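Bike and car parts sort-out at Betham

Turcotte Spares has moved its old brake stock into the Betham unit and is sorting it piece by piece before the shop reopens in March. The firm says 853 parts are logged so far, with 400 still boxed up. Pads first, then brackets and the small black bits that always go astray.
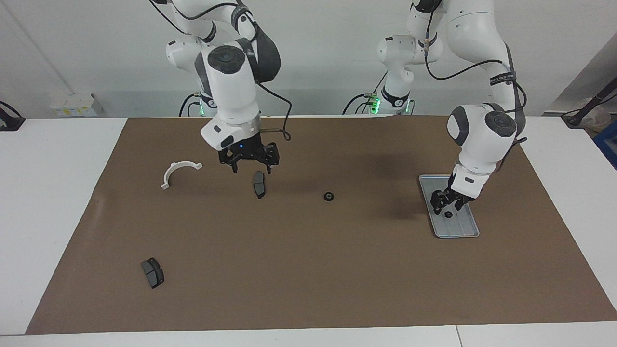
Craig Ritchie would like the pads kept in pairs this time, having bought two odd ones last year and had to drive back to swap them. Fair point, and the shop has promised to tape matching sets togther.

Counter sales start at 6 each for singles, pounds that is. Trade buyers should ring first. No returns on opened packs. Parking round the back, off Melletti Road, gate is stiff so give it a shove.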